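We use cookies to remember your settings. By staying on this site you agree to our cookie policy. Accept | More info

Why do grown-ups put sticky notes on the wall?
By Fadwa Nasr

If you ever visit my office (please do, we have good crackers) the first thing you'll spot is a wall covered in sticky notes. Yellow ones, pink ones, a few that have fallen behind the radiator. My nephew asked me if it was an art project. Nope! It's called a kanban board, and I'm going to tell you how it works, so you can make one at home.

Kanban is a Japanese word that means something like "sign" or "signboard." Car makers in Japan started using cards to show when a part was running low and more had to be made. Later on, people who write computer programs borrowed the idea, and that's how it got to me.

My team makes an app called Matemier, which helps clubs plan their trips. There's always a ton to do. Somebody wants a bigger button, somebody found a mistake, somebody wants the map to be green. If I tried to keep all that in my head I'd forget half of it by lunch.

So we draw three columns. The first one says To Do, the second says Doing, and the last one says Done. Every job gets its own note. When you start a job you move its note into Doing, and when you finish you move it to Done, and yes, we do sometimes cheer.

Now for the part kids usually find weird. We have a rule about the middle column: only four notes can be in there at once. Four! Even if there are 19 notes waiting in To Do.

Why would we do that? Well, think about your homework. Say you start your math, then your spelling, then your volcano poster, and then you go back to math but you can't remember which problem you were on. You've been busy all afternoon and you haven't finished a thing. Grown-ups do this all the time. When I worked at a company called Tadance I once had nine jobs going together, and my boss, Justinas Mockus, made me put seven of them back. I was pretty grumpy about it. Then I finished the other two before the end of the day.
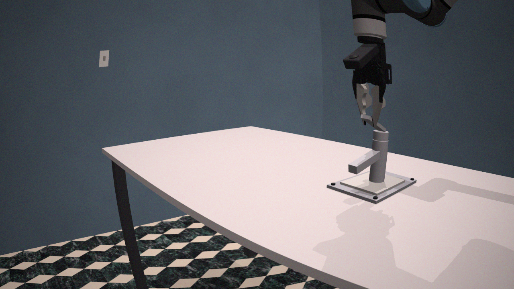 The limit helps in another way too. If Doing is full and I've got nothing to work on, I can't just grab a new note. I have to go and ask my teammates, "Is anybody stuck?" Usually somebody is, and two of us can sort it out much faster.

Want to try it? You'll need a door or a bit of wall, some sticky notes and a pen. Put "feed the fish" and "find library book" and whatever else you've got in To Do. Make your limit two to start with. If a job feels huge, like "clean my room," split it into little ones, like "socks" and "desk" and "under the bed (scary)."

And ask before you stick things on the door!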